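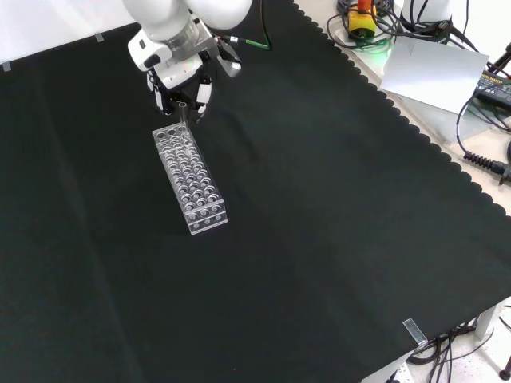 Vetunby Laboratory Managers Forum
Board: Glassware, Racks and Bench Supplies
Topic: Acrylic racks and dark bench coverings in the teaching laboratory

bench_steward
Posted September 29, 2020

Members are invited to comment on a revision to the bench standard used in our teaching laboratories. The present text, adopted in May, requires that glass test tubes be kept in clear acrylic racks and that the table be covered with a black cloth during demonstrations and handling practice. The cloth is to be taped at the corners. The racks are the open two-plate type, three holes across.

Two points have been raised by instructional staff. The first is that clear glass in a clear rack is difficult to see, especially under overhead lights. The second is that cloth may not be a proper covering for a surface on which glass is handled. I would be grateful for replies from departments that have used either item for a full term.

tusow_stores
Our storeroom at Tusow issues acrylic racks to all first-year sections and has no plan to withdraw them. An instructor standing at the end of the table can see at once whether a tube has been seated in both plates or only in the upper one. With the old painted wire racks this could not be checked without lifting each tube. I do accept that the holes are hard to pick out when light reflects from the top plate. Students have been instructed to approach the hole from directly above and to lower the tube slowly until it meets the bottom.

Please note that acrylic should not be wiped with acetone or with strong alcohol. Mild soap, lukewarm water and a soft cloth are sufficient. Paper towels will scratch the top plate in time.

glassware_desk_2
I must register a disagreement on the matter of the cloth. A fabric covering absorbs spills, holds small fragments of broken glass and can be pulled by a sleeve. Our department permits a sealed bench top or a rubber mat and nothing else. The fact that a cloth looks well in a demonstration is not, in my view, a sufficient reason to place it in a written standard.

A cloth with a decorative border is a further concern. The scalloped kind is sold for dining tables, and any edge that hangs past the table is an edge that can be caught.

bench_steward
The concern is noted. The cloth is permitted only for dry work with empty tubes, and the standard should say so more plainly. No reagent is to be opened on it. With regard to the border, the text is silent. Several rooms have purchased whatever black cloth was available locally, scalloped edges included.

vinitz_prep_room
At Vinitz we have used black cloth for dry handling since the program began and wish to keep it. The rim of a clear tube is far easier to find against black than against a pale bench top. The same is true of the rack, where the cut edges show as bright lines.

We would ask that the section on tape be made more exact. Clear tape laid flat along the top of the cloth tends to lift by the afternoon. At the corners we fold the strip over the edge of the cloth and press it to the table itself. It holds well, although it must be replaced each time the cloth is washed. Wrinkles should be smoothed outward from the middle before the last corner is fixed. A rack standing on a fold will rock.

glassware_desk_2
If the cloth is limited to dry work and is shaken out and laundered on a schedule, I would withdraw part of my objection. I would not withdraw the remainder. A matte black rubber mat gives the same contrast, lies flat and requires no tape.

ahn_teaching_lab
The Ahn laboratory has tried the mat. It does lie flat, but it collects lint and shows every fingerprint, and the larger sizes are costly. We returned to cloth for demonstrations and kept mats for wet work.

On the question of racks, may I suggest that the direction in which they are placed be left to the user? Our former rules required the long side to be parallel to the table edge. Students found it easier to reach the far row when the rack was turned at an angle, and we removed the rule.

tusow_stores
I would support that suggestion. I would also ask that the far end be filled first, so that the hand does not pass over standing tubes.

bench_steward
Thank you for these replies. The draft will be amended as follows: cloth for dry work only, plain hem preferred, corner tape folded over the edge, and rack angle left to the user. The rubber mat will be listed as an approved alternative. The order of filling remains open, and comments on that point may be added to this topic.

glassware_desk_2
I request that "plain hem preferred" be changed to "plain hem required."

vinitz_prep_room
We would oppose that change until existing cloths have worn out.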